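Grurico workers teach machines to handle laundry

2 min read | 14 shares

At the Grurico laundry in Marness, part of the staff has changed the folding line for a different job. They now spend a half of each shift with grippers in their hands, doing small folding tasks again and again, so that the company's new machines can learn from the movements.

The program began in September with 9 workers from the sorting and folding department. Each of them does around 500 folds in a week. Towels came first, and socks followed after the workers said that small items take most of their time.

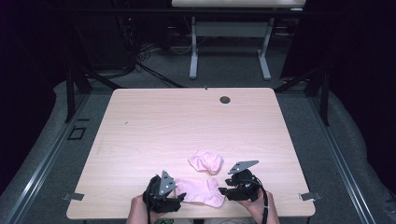
A worker handles a pair of pink socks with two hand-held grippers at the Marness site.

"In the beginning my hands felt like they belong to another person," said Harsh Lodhi, who folded by hand at Grurico before he joined the program. "With fingers you feel the cloth. With the gripper you must look much more, and you must go slow."

The new work is paid at the same rate as the old one. Some workers like that they can sit down between the tasks, which was not possible on the line. Others complain that the wrists become tired, and the company has agreed to a longer break in the afternoon.

What happens later is less clear. Grurico says the first machines will take over the night folding, where it has difficulty to find people. It has made no promise about the day shift. Lodhi said he asked this question two times and is still waiting for a full answer.

Related
Maurya hotel group moves its linen service to Marness
Jerkley bus line adds early stop for shift workers
Night work: what the new pay rules mean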